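Canvas tote keeps falling over while being packed. Worth lining, or am I loading it wrong?

Posted in Kitchen and Storage by Aled Bowen, 16 followers

I run a play shop corner for a nursery group. The stock is toy fruit and vegetables in two plastic baskets, plus snack packets on a small two-tier rack. The children pack a white tote bag from the baskets and the rack, then everything goes back.

The bag is unlined fabric with no base panel. Empty, it folds at the bottom third and lies down. With one or two light items in it, it tips towards whichever side is loaded. I have tried pressing a crease into the bottom, which lasts until the bag is next emptied. I would like to keep this bag, as the handles are a good length for small hands. Is a base insert the answer, or does the order of packing matter more?

Hefin Gronow
Get a different bag. We had a Vimov one with a wire rim and it stood up by itself. Cost more but no faffing.

Lorena Villalba
Both matter, and the insert is the cheaper thing to try first.

Insert: measure the base with the bag standing and the corners pushed out. Cut a piece of stiff card 6 mm smaller than that in each direction, so that it drops in without bowing. Corrugated card will do for a term. Polypropylene sheet (Anach sell offcuts) lasts longer and wipes clean. Round the corners or they will work through the stitching.

Order: put the widest item in first, flat on the insert, then a long item upright against each side. Toy produce is light for its size, so volume holds the bag open and weight contributes little. Leafy pieces go in last. Snack packets should go down the side walls, where they act as a partial lining.

Layout: keep fruit in one basket and vegetables in the other, with the bag standing in front of the rack. Each item then travels a short distance and the opening stays in reach. A similar set of baskets, rack and bag on a marble top, though the bag is lifted in the second picture, where the green basket is mixed, and on its side in the third: 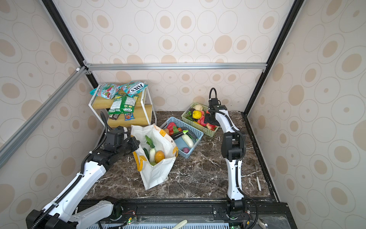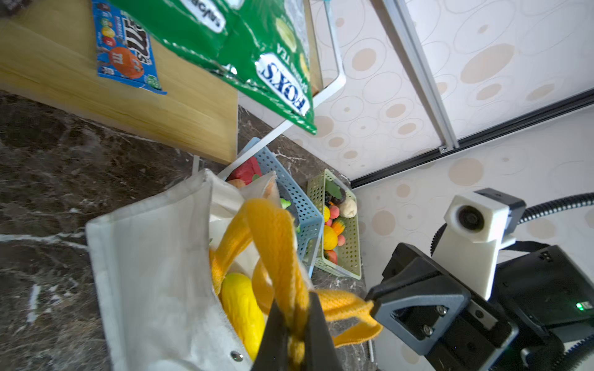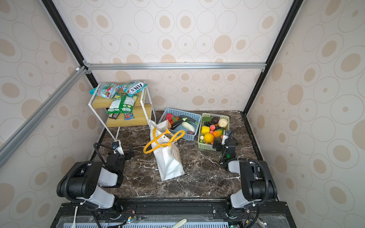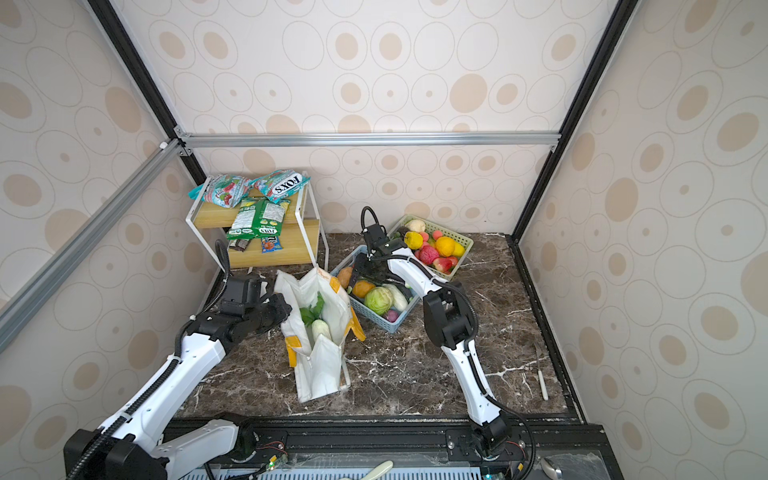

Marble is slippery under canvas. If your table has a similar finish, put a square of rubber shelf liner under the bag. A smooth top lets the base slide outwards as soon as someone pulls on one handle. Lift by both handles together, or the load shifts to one end and the insert tilts with it.

Aled Bowen
Thank you. I cut an insert from a cereal box, doubled, and it stands with 2 items in it. It still leans when empty, which I can live with. I will look for the polypropylene.

Wyn Hopkin
Agree with Lorena on the liner. One correction: 6 mm is tight if the bag is going to be washed, as cotton canvas shrinks. Ours lost 16 mm on the long side at its first wash. Wash it before measuring, and take the insert out every time.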